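Can Machines Do the Chores Yet? Notes on Sorting, Picking and Putting Away

Readers of this blog have asked on several occasions whether machines are now ready to take over the ordinary work of a home or a small shop. The question deserves a careful answer, and the answer depends to a great extent on which chore one has in mind.

Dishwashers and washing machines settled part of the matter long ago. They succeed by asking people to load them in a certain way. The work that remains is the work between machines: picking up, turning over, sorting and putting away. My colleague Nawal Sqalli, who managed the parts room at Gilport before joining me at Wevum, maintains that this is where most of the hours go. I am inclined to agree with her.

Picking items out of a bin is a fair test of progress. A person reaches in without looking very hard, feels for an edge and lifts. A robot must first decide which object is free to move, then find a place for its fingers that does not collide with the wall or with the neighboring piece. Bars that lie at different angles, some of them against a side wall, call for a separate decision each time.

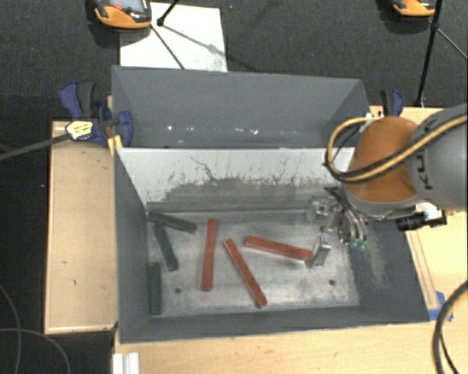 What Still Stands in the Way

Corners remain the most stubborn difficulty. An object flush against a wall leaves no room for a finger on that side, and the machine must either push it away first or approach from one end. Libor Hudec and I discussed this at length in September, and he holds that a better gripper will solve it. My own view is that the order of picking matters more – a sensible first choice often makes the second one easier.

Speed is the other concern. At Gilport, Ms. Sqalli allowed new staff 8 minutes to empty and sort a tray of mixed stock, and few needed all of it. I would not yet promise the same of an automatic system without a person standing by to help it.

As for the household, I would advise patience. A shop can fix its bins in place and keep the same parts for years. A kitchen drawer offers no such courtesy, and its contents change with every meal. I expect shops to benefit well before homes do, and I would welcome correspondence from readers whose experience suggests otherwise.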